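Thread: Condensation behind a wardrobe on a north-facing external wall
Started in April by Huiling Xu

hxu_wernitz
I have a freestanding wardrobe against the outside wall of a solid brick house in Wernitz. Over winter I get a musty smell and grey spotting on the plaster behind it, worst in the bottom corner. Relative humidity in the room sits at 63 per cent most evenings. The wardrobe is 969 mm wide and pushed hard against the skirting. Before I pay for insulated plasterboard I would like to know whether an air gap alone is likely to cure it. Nothing inside has spotted yet, but shoes on the lowest shelf smell stale by February.

plumbline
63 per cent in the middle of the room is not the figure that matters. Air behind the wardrobe is colder, so the same moisture gives a much higher reading there. Put a cheap logger behind the back panel for a fortnight. My guess is you will see over 80.

For the gap, 50 mm at the back and something open top and bottom. A gap sealed at the floor by a plinth does very little.

Mustby_Dave
Disagree on the gap being enough. I had the same wall type in Mustby, left 60 mm and still had mould the next winter. The wall surface was simply too cold. A heated room with a cold wall needs either less moisture or a warmer wall.

plumbline
Did you have a plinth?

Mustby_Dave
Yes, full width. Fair point, but I don't think it would have changed the result.

kettlewell9
What gets stored low down matters as well. Anything with a pile holds moisture and then holds the smell. I keep slippers on the bottom shelf and leave the doors open for an hour in the morning. 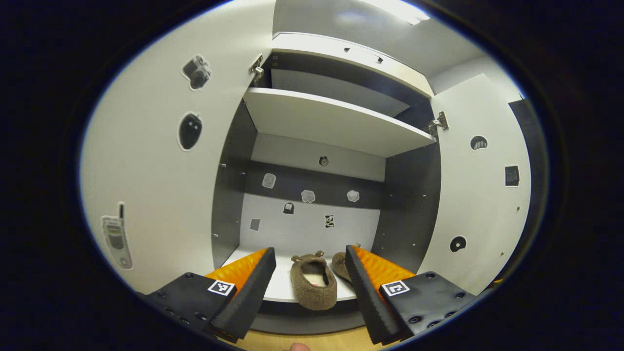 Bottom shelf, both doors open.

Leather I keep higher up. No spotting on either in two winters, though mine is on an inside wall, so take that for what it is worth.

hxu_wernitz
Mine does have a plinth -- full width, screwed through the sides. I could cut a slot in it. Would 144 square centimetres be enough?

plumbline
Should be, if you leave the same area at the top. Fit insect mesh.

old_lime
Check what paint is on that wall first. If it is vinyl over lime plaster you are trapping moisture in the wall, and no amount of slot cutting will help. I stripped mine back with a steamer and used a Kwon mineral paint.

Mustby_Dave
Paint has no bearing on surface temperature. Condensation forms on cold lime as well.

old_lime
It does, but it gets taken up and released. You don't get standing droplets.

kettlewell9
Returning to storage, I would avoid the little moisture traps sold for cupboards. The one I had filled up in nine days and then leaked. Spacing things apart did more. 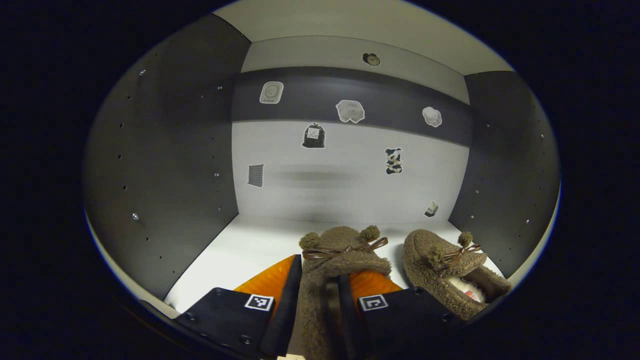 Slippers again, white floor under them.

hxu_wernitz
Logger results, sensor taped at skirting height: 84 per cent overnight, 71 by mid-afternoon. Paint is vinyl. I have ordered a Plerkby extractor for the bathroom next door at 259, and will cut the plinth and pull the wardrobe out 50 mm. The paint can wait until the summer.

Mustby_Dave
The extractor will do more than the slot. Set the overrun to 20 minutes and leave the bathroom door shut.

plumbline
Do one change at a time if you can stand it, with the logger left in the same spot. Otherwise you won't know which of them worked.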